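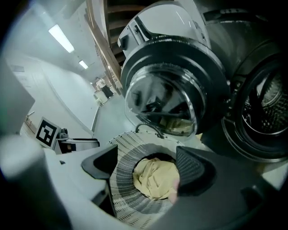

1/ ok so a few people asked how the no-spend January thing is going. It's 24/01/2022 and I have blown it exactly twice, so let's talk about it

2/ The rules, for anyone new: rent, bills, groceries and bus fare are fine. Everything else waits until the month is over. I gave myself $200 for food and I've got 29 left, which means a lot of lentils from here on

3/ Blow number one was a birthday lunch for Embla. I'm not sorry! She picked the Greek place, Karagiannis, and I had the lamb and I'd do it again tomorrow

4/ Blow number two I AM sorry about. It was 11 at night, I was tired, and Nimitier had candles on sale. I own so many candles. They smell like a wet pine tree and a dentist's office

5/ Stuff that has helped so far, in no order:
– took my card number off every shopping site (do this one today, seriously)
– a note on my phone called "want it" where I dump links. There were roughly 30 things on it last night and I'd forgotten what half of them were
– library holds. Danylo got me into this and now I check my place in line like it's a sports score
– doing chores when I get the itch to scroll. A load of laundry takes up a surprising amount of an evening if you fold things properly
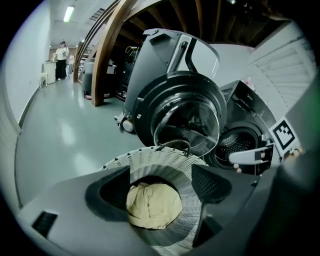
– telling people. Once Lilian knew, she stopped sending me sale links and started sending me soup recipes

6/ Stuff that did NOT help: unsubscribing from emails. They just come back under a different name. Perneo has somehow signed me up for three newsletters and one of them is only about rugs

7/ Biggest surprise is how much of my spending was just being bored on the bus. I've started taking a paperback and I'm halfway through a Norwegian mystery that Roald lent me back in August. Please don't spoil it, I think it was the brother

8/ Somebody asked if I'll keep going in February. Probably a softer version – coffee with friends is back in, candles are out

9/ Also if anyone has a lentil recipe that isn't soup please send it, I'm begging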